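Brelport Community Kitchens: progress report to the Hinach Fund
Reporting date: 2 Mar 2023
Prepared by Ozan Gezer

1. Position against plan

The grant covers cookery courses for adults at the Brelport and Nigam sites. Brelport has run to timetable since the start of the award. Nigam opened late, as the gas supply was not signed off until the second inspection, and its first course was shortened by one session to fit the hall booking. The missing session (stocks and soups) will be added to the next course.

Enrolment across both sites stands at 57. The target in the grant agreement is higher, and the shortfall is entirely at Nigam. Evening places fill first at both sites. Daytime places at Nigam have been hard to fill and we propose to move one daytime course to the evening from May.

2. Course content

The syllabus has six units. Units one to four are unchanged from the application. Unit five, batch cooking, has been rewritten after tutors found that the recipes assumed a larger freezer than most people have at home. Quantities are now given for two and for four portions. Unit six, budgeting and shopping, still relies on price lists drawn up at the time of the application. These are out of date and will be replaced.

Recipe cards are printed in large type. Oven temperatures are given in Celsius and gas mark only.

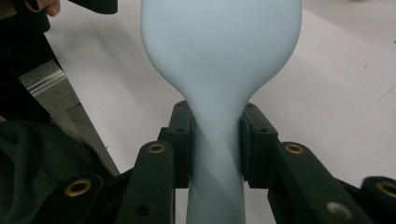

Irena Kwiatkowski wrote after the last Nigam course that the unit on pulses was too long, that soaking times should be on the card and not just given out by the tutor, and that she would have liked a second bread session in its place. The tutors agree on the first two points. A second bread session is not possible at Nigam while there is a single working oven — the proving and baking times do not fit the room hire.

3. Spending

Staff costs are in line with the budget. Ingredients are over by £370, mainly cooking oil, flour and eggs. We have met this from the travel line, which is underspent, and ask the Fund to confirm that the transfer is acceptable. The supply agreement with Trotari for dry goods has been renewed on the same terms. Fresh produce continues to be bought locally by each site.

4. Risks

Oven repair at Nigam: part on order, no delivery date given.
Hall hire at Brelport: the rate is under review and any rise would fall within the grant period.
Tutor cover: one tutor is qualified to teach at both sites. A second is completing the food hygiene certificate.

5. Next period

Revised cards for units five and six will be issued to tutors before the May courses begin. Enrolment figures by site and by session will be sent with the next claim.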